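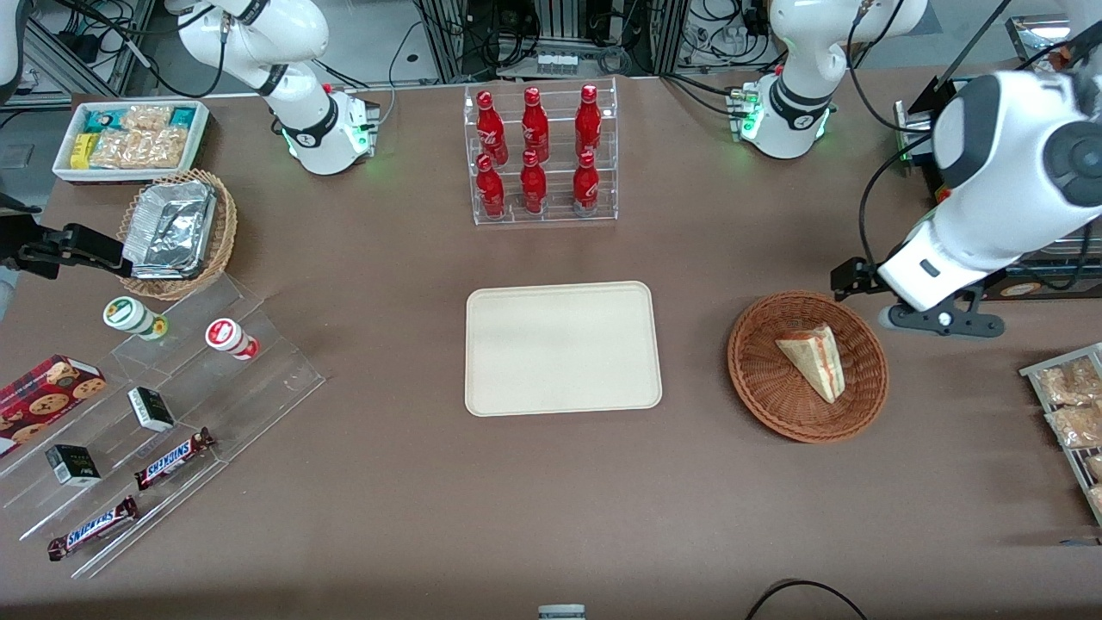 Two arms are a lot of trouble for one tray, a reader of our first Boltia write-up complained, and a single arm on a rail would have had the whole thing running by March. Fair enough! We did think about the rail. But our bench at the Sedutside workshop is shared, and I didn't want to bolt a long track to a table that other people use in the evenings.

Print this page | E-mail this article

4.2 Table layout

Figure 2. Snack table with the two arms and the tray in the middle.

So we went with two arms at the back and kept the tray between them (Figure 2). I'd love to say the layout came out of careful planning, but mostly we shoved things about until the planner stopped complaining. The wicker baskets sit to either side of the tray, the cola bottles stand in their clear rack at the back, and the small stuff goes on the stepped stand at the front left. Snickers bars on the low steps are my favorite test item, because the wrapper gives a little and you find out fast if your grip force is silly.

We logged 390 picks with the Kerero controller, and 29 of them ended in a drop. I went back through those one evening with a pot of coffee, and most came from soft wrapping folding under the fingers (the cake slice in plastic was a real pain). Bottles gave us far less grief. Clear acrylic is still a headache for our depth code, so for now the rack and the stand are typed in by hand in the Cisternas scene file, all nine lines of it. Bump the rack and you get to measure it again!

We use cookies to improve your visit. Accept | Settings

Contact | Copyright Boltia project | Back to top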